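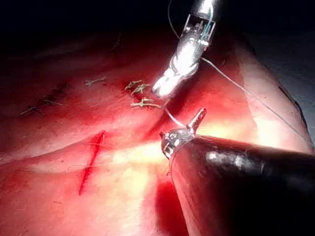
My project was meant to be about political adverts on social media and who has to say they paid for them. I picked it in August, when my feed was full of the things, and I thought it'd be easy (it wasn't!). Small print is where most of it lives, and tracing one advert back to a payer felt a bit like following a thread and then losing it at the edge.

I saved 100 adverts from two sites, Farkex and Malledus, during our council election. Of those, 22 had no "paid for by" line at all, and another 17 named a group I couldn't find on any register. I wrote to both sites. Malledus sent me a form. Farkex never answered, so I've left their side blank in the table.

Hằng Khúc on my course helped me sort the adverts, and we argued for ages over whether a petition counts as political. I said yes if it names a candidate. She still says no. My word limit was 2,000, so the bit on other countries got chopped, which is a shame as I'd really enjoyed reading up on it.

If I did it again I'd save the date on every screenshot. I forgot for the first batch and had to bin them and start over.

Search reports Go

Comments (2)

Vilmos Deák: Did you count adverts shared by friends?

Noh: I'm with Hằng on petitions, sorry!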